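Roos Vermeulen has been delivering mail in Leckie since she was 23, and on the same round for the last 8 years. It covers 127 streets if you include the lanes, and 1,294 letterboxes, a figure she knows because the depot prints it at the top of her run sheet every morning.

She agreed to talk after a shift, at the kitchen table, with her boots off.

"I start sorting at six," she says. "People think you get handed a bag and off you go. The first two hours are indoors, standing up. If the sort is wrong, the whole day is wrong."

The round was longer when she took it on. Letters have fallen away, and parcels have more than filled the gap. On a busy morning she will sign out 184 of them, most small enough for the panniers and a few that have to be left at the shop on the corner of Skutitz Street for pickup. The shop is run by Farah Ginting, who keeps a shelf clear behind the counter.

"Farah's good about it. She doesn't get much for it, either. I think she sells a few milks off the back of it."

Asked what has changed most, Vermeulen doesn't mention parcels. She says it's the letterboxes. New houses put them in brick pillars with a slot that won't take an A4 envelope, and the units have banks of steel boxes with numbers that wear off. She carries a marker pen and has redrawn a good many of them herself.

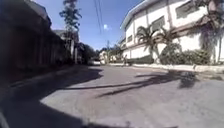 Summer is the hard part of the job. Vermeulen plans the order of her streets by the sun as much as by the numbers, and she has argued with two supervisors over it. The run sheet wants her to do one side of a street and then the other, top to bottom. She would sooner work the side where a building throws a big dark shadow across the bitumen and leave the other for later. Palms, in her view, are poor value as street trees. All you get on the road are long thin stripes, and no good to stand in while you look for a pen.

"Give me a fig any day," she says. "I know they lift the footpath. I'd still have the fig."

The current supervisor, Hafiz Yusof, lets her do it her way as long as the express items are out by eleven. He did the Cleria round himself before moving inside, and she says it shows.

Dogs come up, as they always do. She has been bitten twice, once badly enough for stitches, and both times the owner was standing right there. She doesn't carry treats. Some of the others do, and she thinks it teaches a dog to rush the gate.

What she likes is the regularity. She knows who is away and who has had a baby. One woman on the round, Emese Szűcs, still writes to her sister every week and hands the letter over at the gate — stamped, with the return address on the back in capitals.

"She could walk to the post box. It's closer than my bike is, half the time. But she likes to see it go."

There is talk of moving the round to every second day for ordinary letters. Vermeulen has read the notice and been to the meeting. She expects to keep her hours and lose some of the streets she knows, with others added on from the Cleria side.

"I'd have to learn it all again," she says. "Which gates stick. Where the tap is."

She has no plans to move indoors. Her knees are fine, she says, and the left one only clicks on the stairs.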